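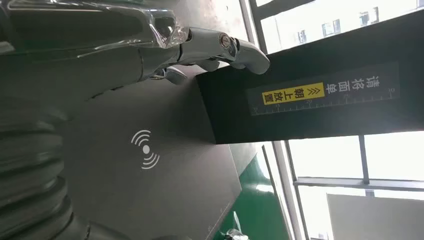 Good morning, everyone, and thank you to Vimala Shetty for squeezing me in before the coffee. I want to talk about labels, and mostly about which way up they go, a subject I've been fond of for longer than my family would like. (Pause, let them settle.) A parcel with its label underneath is a parcel somebody has to pick up twice, and on a busy shift that adds up to a lot of sore wrists. So I'm very keen on signs that sit right where the work happens, like the strip on the black box, white characters on a dark ground, asking for the shipping label to be placed facing up. Look at what gets the yellow – only the last four characters, 朝上放置, "place facing up," with a pair of chevrons leading into them. If you read one thing in a hurry, you read the part you need.

Now the Postlow story. Keep it short, Darcy has heard it!

When I started at Postlow we had a laminated notice by the door, 28 lines long, and the bit about labels was on line 20. I wrote most of it myself, and I was proud of it. Haoran Cheng very kindly asked me one afternoon in March whether I'd ever watched anyone read it. I hadn't, so I stood by that door for two hours with a cup of tea, and I came away a humbler person.

- We cut the notice down to nine words and moved it to the packing bench.
- Color went on the instruction and nowhere else. (Ha-neul wanted a yellow border too – we had a friendly argument.)
- Say something about symbols here, and about crews who share more than one language.

Ask the room: where is your label sign, and could you read it with your arms full? Give them a minute to chat, then hand over to Nazmiye for the tape discussion.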